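Finishing a Draft in One Semester: My Independent Writing Project

Final report, Creative Writing Project course

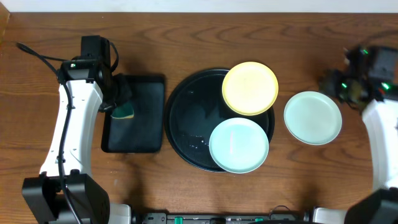

Sponge, tray and a wooden tabletop.

So when I signed up for the independent project in the fall, my goal was to write a complete first draft of a novella called Burnon. I'd been carrying the idea since high school (a ferry town, two sisters, a lighthouse that gets sold) and I had started it four times and never made it past chapter three. My advisor asked me to pick a number I could be held to, so I picked 1000 words a day, which sounded very reasonable in an office with a cup of coffee in my hand!

The plan

I wrote in the reading room at Panagiotou Hall, mostly at 7 a.m. before my first class, and logged my word count in a spreadsheet right after. Every two weeks I posted an update on the class blog, and the other people doing long projects left comments. I also had to turn in 10 pages a month for workshop. I named my spreadsheet Undurix, after the villain in the book, so I'd feel like I was fighting him when I opened it. Silly, but I did open it.

What happened

The first weeks were great. I had one day where I hit 2000 words and walked around campus feeling like a genius. Then midterms came and I missed six days in a row, and the spreadsheet had this ugly strip of zeros that I did not want to look at. I skipped a blog update too, which made the next one harder to write.

In November I changed the goal. My new minimum was 251 words, a weird number on purpose. It's the length of the shortest scene I'd written so far, the one where the younger sister reads the bill of sale on the dock, and I liked that scene a lot. Most days I went past it. Some days I stopped right at 251 in the middle of a line and went to bed.

I also cut the whole Busturitz section, where the sisters visit their uncle in the mountains. It was taking me forever, and my workshop group kept asking when we'd get back to the ferry. I saved it in its own file in case I want it for a short story (I probably do).

Where it stands

The draft has an ending now! The middle is thin and the lighthouse buyer changes his name twice, so there's plenty to fix. The blog updates helped me more than the spreadsheet did, mainly on the bad weeks, when somebody would write "same here" under my post and I'd get back to it.

Next semester I'm revising the first five chapters, and I'd like to keep the updates going once a month if anyone from the class wants to trade pages.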